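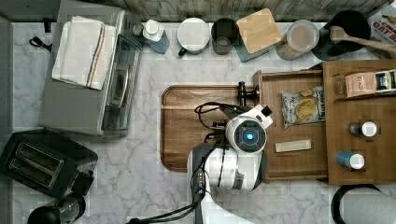 조리대 위에 무엇을 남길 것인가

검색어를 입력하세요 검색 상세검색

노엘리아 로블레스의 부엌에서 가장 넓은 면은 조리대다. 회색 무늬가 흐르는 흰 대리석이고 뒤쪽 벽에는 회색과 흰색 타일이 붙어 있다. 물건은 대부분 그 벽을 따라 한 줄로 서 있다. 토스터 오븐, 머그, 통, 투명한 병, 조리 도구를 꽂은 통이 옆으로 이어진다. 가운데에는 모서리가 둥근 호두색 나무 쟁반을 두고 그 오른쪽에 두 칸짜리 나무 정리함을 두었다.

로블레스가 트루드빌의 이 집으로 이사한 것은 삼 년 전이다. 전에 살던 집은 조리대가 도마 두 장을 겨우 놓을 만큼 좁았고 그래서 모든 것을 찬장에 넣고 살았다고 한다. 넓은 조리대가 생기자 처음 몇 달은 물건이 계속 밖으로 나왔다. 시리얼을 꺼내 놓고, 우편물을 올려놓고, 장바구니를 그대로 세워 두었다. 저녁을 하려면 먼저 치워야 했다.

"넓으니까 괜찮다고 생각했어요. 그런데 실제로 칼질을 하는 자리는 예전 집하고 똑같았어요. 도마 한 장 자리요."

이 말은 취재를 하는 동안 다른 사람들에게서도 들었다. 집의 크기가 다르고 조리대 재질이 달라도 사람이 서서 일하는 자리는 비슷하게 좁다. 나머지는 보관하는 자리가 된다. 이 기사는 그 보관하는 자리에 대한 것이다.

높이 88, 깊이 60

부엌 설치 일을 하는 이냐키 로렌테는 줄자를 꺼내기 전에 손님에게 팔꿈치를 굽혀 보라고 한다. 그가 가장 자주 설치하는 조리대의 높이는 88센티미터, 깊이는 60센티미터다. 높이는 손님의 키에 맞춰 조금씩 바꾸지만 깊이는 거의 바꾸지 않는다. 아래에 들어가는 서랍장과 식기세척기의 치수가 정해져 있는 탓이다.

로렌테는 이 깊이를 앞과 뒤로 나누어서 본다. 몸에 가까운 쪽 절반은 손이 일하는 곳이고 벽에 가까운 쪽 절반은 물건이 서 있는 곳이다. 둘 사이에 선이 그어져 있지는 않다. 그런데 오래 쓴 조리대를 철거하려고 보면 표면의 닳은 정도가 앞뒤로 다르다고 한다. 앞쪽에는 칼자국과 얼룩이 있고 뒤쪽은 새것 같은 경우가 많다.

그가 손님에게 하는 조언은 단순하다. 벽 쪽에는 키가 큰 것을 세우고 앞쪽에는 세워 두는 물건을 두지 않는다. 앞쪽에 꼭 두어야 한다면 한 번에 들어 옮길 수 있는 것이어야 한다. 쟁반이 그런 물건이다. 기름병과 소금통과 후추를 따로 두면 행주질을 할 때마다 세 번을 들어야 하지만 쟁반에 올려 두면 한 번으로 끝난다.

콘센트 위치도 미리 보아야 한다. 토스터 오븐처럼 늘 꽂아 두는 기기는 콘센트에서 가까운 쪽 끝으로 보낸다. 코드가 다른 물건 뒤를 길게 지나가면 청소를 할 때마다 걸린다. 로블레스의 집에서는 오븐이 왼쪽 끝에 있고 검은 코드도 그 옆에서 돌아 나온다. 수도꼭지는 짙은 청동색이고 뒤쪽에 서 있다. 로렌테는 수도꼭지 주변에 종이 상자를 두지 말라고 했다. 설명은 하지 않았고 필요도 없을 것 같다.

오븐 위에 무엇을 올리는가

토스터 오븐의 윗면은 부엌에서 가장 유혹이 큰 평면이다. 납작하고, 손 닿는 높이에 있고, 대체로 아무 용도가 정해져 있지 않다. 그래서 무엇인가 올라간다. 로블레스는 행주를 올린다. 한쪽에 남색과 주황색 줄이 들어간 흰 행주를 접어서 얹어 둔다.

오븐을 켤 때는 반드시 내려야 한다. 윗면이 뜨거워지는 기종이 많고 제조사 설명서에도 대개 위에 물건을 올리지 말라고 적혀 있다. 로블레스는 오븐 문을 열기 전에 행주를 집어 손에 드는 버릇을 들였다. 꺼낼 때 어차피 행주가 필요하니 순서가 맞는다고 한다. 로렌테는 이 방법에 찬성하지 않았다. 버릇은 본인만 가지고 있고 집에는 다른 사람도 드나든다는 이유였다. 그는 타일 벽에 짧은 고리를 달라고 권한다. 고리를 달 생각이 있느냐고 로블레스에게 물었더니 타일에 구멍을 뚫고 싶지는 않다고 했다.

이 문제는 결론이 나지 않았다. 다만 편집부에서도 오븐 위는 비워 두는 편을 권한다. 행주를 둘 곳이 마땅치 않으면 싱크대 문 안쪽의 봉이 무난하다.

통 이야기

밀가루, 설탕, 귀리, 커피. 봉지째 두면 접힌 입구에서 가루가 새고 집게가 없어지고 봉지가 옆으로 눕는다. 그래서 통에 옮긴다. 통을 고르는 기준은 사람마다 다르다.

트루드빌 시장 뒤편에서 작은 식당을 하는 옵사 틸라훈은 속이 보이는 통만 쓴다. 식당에서는 남은 양을 눈으로 알아야 주문을 할 수 있다. 이름표도 붙인다. 내용물 이름과 채운 날짜를 적는데, 처음에는 뚜껑에 붙였다가 뚜껑이 서로 바뀌는 일이 생겨서 몸통으로 옮겼다. 집에서도 똑같이 한다. 다만 집의 통은 크기가 작다. 큰 통을 사면 큰 통만큼 사게 되고, 향신료 가루는 그러다가 냄새가 빠진다.

로블레스는 섞어서 쓴다. 청록색 네모 통에는 밝은 색 대나무 뚜껑이 덮여 있고 그 옆에는 황갈색 가루가 담긴 투명한 병이 있다. 속이 안 보이는 통에는 빛을 싫어하는 것을, 보이는 병에는 자주 줄어드는 것을 넣는다는 것이 원칙이다. 지키지 못할 때도 있다고 한다.

뚜껑의 재질은 생각보다 중요하다. 나무 뚜껑은 보기에 좋고 가볍지만 물에 담가 씻으면 뒤틀린다. 젖은 행주로 닦고 바로 세워서 말려야 한다. 안쪽에 실리콘 고리가 있는 것은 고리를 빼서 따로 씻는다. 틸라훈은 식당에서는 나무 뚜껑을 쓰지 않는다. 하루에 여러 번 여닫고 저녁마다 씻어야 하니 버티지 못한다. 집에서라면 써도 된다고 했다.

네모난 통과 둥근 통 사이의 논쟁도 있다. 네모난 통은 서로 붙여 세울 수 있어 자리를 덜 차지한다. 둥근 통은 구석에 가루가 끼지 않고 숟가락이 벽을 따라 돌아간다. 계량컵이 들어갈 만큼 입구가 넓은지 확인하고 사는 것이 모양보다 먼저다. 계량컵을 들고 가게에 가면 된다. 틸라훈은 그렇게 한다.

꽂아 두는 것

주걱, 나무 숟가락, 거품기, 집게를 한 통에 꽂으면 하나를 꺼낼 때 나머지가 따라 나온다. 통이 작아서 그렇다고들 하지만 큰 통을 사도 똑같이 된다. 빈 자리가 생기면 거기에 또 꽂는다.

틸라훈의 방법은 두 통으로 나누는 것이다. 하나에는 불 앞에서 쓰는 것, 다른 하나에는 나머지. 불 앞에서 쓰는 통은 화구 옆에 두고 나머지는 서랍에 넣어도 된다. 그는 통의 바닥을 한 달에 한 번 씻는다. 물기가 남은 숟가락을 꽂으면 바닥에 물이 고이고 나무 숟가락은 그 물을 아래에서부터 빨아들인다. 숟가락 끝이 거뭇해졌다면 대개 그것이다.

로블레스의 조리대에는 검은 통에 나무 숟가락이 꽂혀 오른쪽으로 비스듬히 나와 있다. 그는 오른손잡이다.

목공소에서 만든 정리함

간식과 차와 양념은 한데 모으기 어려운 물건들이다. 과자 봉지는 부피가 크고 물렁하다. 차 상자는 작고 반듯하다. 양념병은 둥글고 잘 넘어진다. 로블레스의 정리함은 칸이 두 개인데 왼쪽이 낮고 오른쪽이 높다. 낮은 칸에는 감자칩 봉지가 들어 있고 높은 칸에는 STASH라고 적힌 작은 분홍 상자와 뚜껑이 흰 양념병 두 개가 있다. 양념병은 둥근 구멍에 하나씩 서 있다.

비슷한 것을 만드는 곳이 트루드빌에서 기차로 한 시간 거리인 드린딜홀름에 있다. 우고 시푸엔테스의 목공소다. 원래는 창틀을 주로 했고 정리함은 남는 나무로 만들기 시작했다. 첫 주문은 이웃의 것이었다. 이웃은 구멍이 뚫린 선반을 원했는데 양념병의 지름을 알려 주지 않았다. 시푸엔테스는 자기 집 양념병에 맞추어 구멍을 뚫었고 이웃의 병은 들어가지 않았다.

지금은 병을 하나 가져오라고 한다. 구멍은 병보다 조금 넉넉하게 뚫는다. 나무는 습기를 먹으면 구멍도 변하는데 딱 맞게 뚫어 두면 여름에 병이 빠지지 않는다. 구멍의 가장자리는 사포로 둥글린다. 모서리가 날카로우면 병에 붙은 상표가 긁힌다.

마감은 기름으로 한다. 칠을 두껍게 올리면 처음에는 반들반들하지만 한 번 벗겨진 자리로 물이 들어가고, 그 자리만 다시 칠하기가 어렵다. 기름 마감은 마른 느낌이 들 때 다시 먹이면 된다. 얼마나 자주 하느냐고 묻자 시푸엔테스는 손으로 만져 보라고 했다. 부엌마다 다르다는 것이다. 그의 목공소는 지난해까지 정리함을 959개 만들었고, 수리를 맡으러 돌아온 것들은 대부분 바닥이 상해 있었다. 젖은 조리대에 그대로 놓고 쓴 것들이다. 그래서 요즘은 바닥에 얇은 발을 붙인다.

정리함의 칸을 몇 개로 할 것인지에 대해 시푸엔테스는 적은 쪽을 권한다. 칸이 많으면 그 칸에 맞는 물건만 넣을 수 있다. 집에 있는 물건은 장을 볼 때마다 바뀐다. 감자칩 대신 크래커를 사 올 수도 있고 차 상자의 크기도 상표마다 다르다. 넓은 칸 하나와 구멍이 있는 칸 하나면 대부분의 집에서 쓸 만하다. 서랍을 달아 달라는 주문도 받지만 서랍은 조리대보다 책상에 어울린다는 것이 그의 생각이다.

높이 차이도 쓰임이 있다. 키가 작은 것을 높은 칸에 두고 봉지처럼 키가 큰 것을 낮은 칸에 두면 위쪽 선이 비슷해지고 뒤에 있는 물건이 가려지지 않는다. 반대로 두면 봉지가 앞으로 기울어 나온다.

쟁반

쟁반은 들고 다니는 물건인데 요즘은 놓아두는 물건으로 더 많이 팔린다. 살타렐 상점가의 그릇 가게 몇 곳을 돌아보니 손잡이가 없는 쟁반이 손잡이가 있는 것보다 앞자리에 나와 있었다.

조리대에 두는 쟁반은 테두리가 있어야 한다. 테두리가 없으면 판자와 다르지 않다. 물이 흐르거나 설탕이 떨어졌을 때 테두리 안에 머무르면 쟁반만 닦으면 된다. 높이는 손가락 한 마디가 안 되는 정도가 좋다. 너무 높으면 안에 둔 것을 집을 때 손목이 걸리고 구석에 부스러기가 쌓인다. 모서리는 둥근 쪽이 닦기 쉽다.

크기는 놓을 자리를 종이로 재어 보고 정한다. 신문지를 원하는 크기로 접어 조리대에 하루 두어 보면 된다. 요리를 하는 동안 신문지가 자꾸 구겨지면 그 자리는 쟁반의 자리가 아니다. 로블레스는 이 방법으로 자리를 두 번 바꾸었다. 처음에는 오븐 앞이었는데 오븐 문을 열면 걸렸다. 다음은 화구 옆이었고 기름이 튀었다. 지금은 가운데에 둔다.

아침에는 여기에 컵과 빵 접시를 올려 식탁으로 옮기고, 저녁에는 손질한 채소를 모은다. 밤에는 비운다. 비워 두는 것이 규칙이지만 열쇠가 올라가 있는 날이 많다고 한다.

호두색 나무 쟁반은 짙어서 얼룩이 덜 보인다. 장점이면서 단점이다. 안 보이는 얼룩은 안 닦게 된다. 시푸엔테스는 짙은 나무일수록 요일을 정해 놓고 닦으라고 했다. 중성세제를 묻힌 행주로 닦고, 물 행주로 닦고, 마른 행주로 닦는다. 볕에 말리면 휜다.

돌을 쓰는 법

대리석 조리대를 쓰는 사람은 두 가지 중 하나를 택하게 된다. 계속 조심하거나 자국을 받아들이거나. 석재상 사르미엔토에서 오래 일한 플로렌시오 콜라도의 말이다. 그는 손님에게 대리석을 팔기 전에 레몬 반 개를 견본에 엎어 놓고 이야기를 한다. 이야기가 끝날 때쯤 레몬을 들면 그 자리의 광택이 흐려져 있다. 보고도 사겠다고 하면 판다.

산이 닿아 흐려진 자국은 얼룩과 다르다. 얼룩은 색이 스며든 것이고 흐려진 자국은 표면이 상한 것이다. 얼룩은 찜질하듯 흡수제를 올려 빼낼 수 있지만 흐려진 자국은 다시 갈아야 한다. 식초, 레몬, 토마토, 포도주가 흔한 원인이다. 닿으면 바로 닦는다. 욕실용 세제에도 산이 든 것이 있으니 뒷면을 읽어야 한다.

그래서 대리석 위에서는 병 밑에 무엇을 까는지가 중요하다. 식초병이나 간장병은 따른 뒤에 한 줄기가 몸통을 타고 내려와 바닥에 고리를 남긴다. 쟁반이나 받침이 있으면 고리는 거기에 남는다. 콜라도는 비싼 받침이 필요하지 않다고 했다. 그의 집에서는 이가 나간 접시를 쓴다.

흰 돌 위에서는 부스러기가 잘 보이고 소금과 설탕은 잘 안 보인다. 손바닥으로 쓸어 보아야 안다. 설탕 알갱이가 통 밑에 깔린 채로 통을 밀면 돌이 긁힌다. 통은 밀지 말고 들어서 옮긴다. 콜라도가 가장 길게 이야기한 것도 이 부분이다. 사람들은 칼은 조심하면서 설탕통은 조심하지 않는다고 했다.

발수제는 일 년에 한 번 정도 바른다. 발라야 할 때인지 보려면 물을 한 숟가락 떨어뜨리고 잠시 둔다. 물방울이 동그랗게 서 있으면 아직 괜찮고 돌이 짙은 색으로 변하면 바를 때다. 바르기 전날 저녁에 조리대를 전부 비워야 하는데, 정리가 가장 잘 되는 날이 이날이라는 이야기를 여러 집에서 들었다.

전부 비워 보기

로블레스의 집에서도 12월에 한 번 조리대를 비웠다. 발수제를 바르는 김에 올라와 있던 것을 모두 식탁으로 옮기고, 하루가 지난 뒤 쓰는 것부터 하나씩 되돌려 놓았다. 방법은 틸라훈이 알려 준 것이다. 식당에서도 휴가를 마치고 문을 열 때 그렇게 한다.

첫날 돌아온 것은 오븐과 머그, 나무 숟가락이었다. 이튿날 통들이 돌아왔다. 차 상자는 손님이 온 날 돌아왔다. 일주일이 지나도 식탁에 남아 있던 것은 빵 상자, 한 번도 쓰지 않은 절구, 다 쓴 건전지를 모은 그릇, 요리책 세 권이었다. 빵 상자는 동생에게 주었다. 요리책은 거실로 갔다. 절구는 찬장 맨 위 칸에 있다.

되돌려 놓을 때는 원래 자리를 따르지 않는 것이 좋다. 실제로 집은 손이 어느 쪽으로 갔는지를 본다. 로블레스는 머그가 늘 오븐 가까이에 있어야 한다는 것을 그때 알았다. 빵을 데우는 동안 차를 준비하기 때문이다. 정리함은 가운데에서 오른쪽으로 옮겼다. 과자를 찾는 사람이 거실 쪽에서 들어와 요리하는 사람의 앞을 지나지 않아도 되게 한 것이다.

혼자 사는 집이면 일주일로 충분하고 식구가 많으면 더 걸린다. 주말 요리를 하는 사람은 주말을 두 번 넘겨야 한다. 빵틀이나 저울처럼 가끔 쓰는 것이 드러나는 데 시간이 필요하다.

매일 하는 일

네 사람에게 하루를 마칠 때 조리대에서 무엇을 하는지 물었다.

로렌테는 앞쪽 절반만 닦는다. 뒤쪽은 주말에 물건을 들어내고 닦는다. 매일 전부 닦으려다가 사흘 만에 그만둔 적이 있다고 한다.

틸라훈은 통의 뚜껑을 하나씩 눌러 본다. 덜 닫힌 것이 꼭 하나는 있다. 그다음 행주를 빨아서 넌다. 쓰던 행주를 조리대에 뭉쳐 두고 자지 않는다.

콜라도는 마른 천으로 한 번 더 닦는다. 물이 마르면서 석회 자국을 남기는 지역이어서 물 행주로 끝내면 아침에 하얗게 올라온다. 수도꼭지 주변이 특히 그렇다. 색이 짙은 수도꼭지에서는 자국이 더 눈에 띄고, 거친 수세미로 문지르면 표면의 색이 벗겨질 수 있으니 부드러운 천에 물만 묻혀 닦고 곧바로 말린다.

로블레스는 과자 봉지의 입구를 접는다. 정리함에 넣기 전에 두 번 접어 봉지의 무게로 눌러 둔다. 집게는 쓰지 않는다. 집게가 달린 봉지는 칸에서 잘 서지 않는다고 한다. 눅눅해지지 않느냐고 물었더니 그 전에 다 먹는다고 했다.

살 것이 있다면

이 기사를 준비하면서 새로 산 물건은 많지 않다. 취재한 집들에서 공통으로 권한 것은 테두리가 있는 쟁반, 입구가 넓은 통, 물에 강한 받침이었다. 정리함은 맞추는 것과 기성품의 차이가 크다. 양념병을 이미 한 가지로 통일해 쓰고 있다면 맞추는 편이 낫고, 병의 크기가 제각각이면 구멍이 없는 상자가 낫다.

기성품을 살 때는 바닥을 뒤집어 본다. 발이 있는지, 이음매가 바닥까지 막혀 있는지, 마감이 바닥에도 되어 있는지 살핀다. 바닥을 마감하지 않은 물건은 물기가 많은 부엌에서 오래가지 못한다. 시푸엔테스의 목공소는 주문을 받고 나서 여섯 주가 걸린다. 병은 우편으로 보내도 되는데 깨끗이 씻어서 보내 달라고 했다. 커민 냄새가 작업장에 한 달 갔다고 한다.

최종 업데이트: 12월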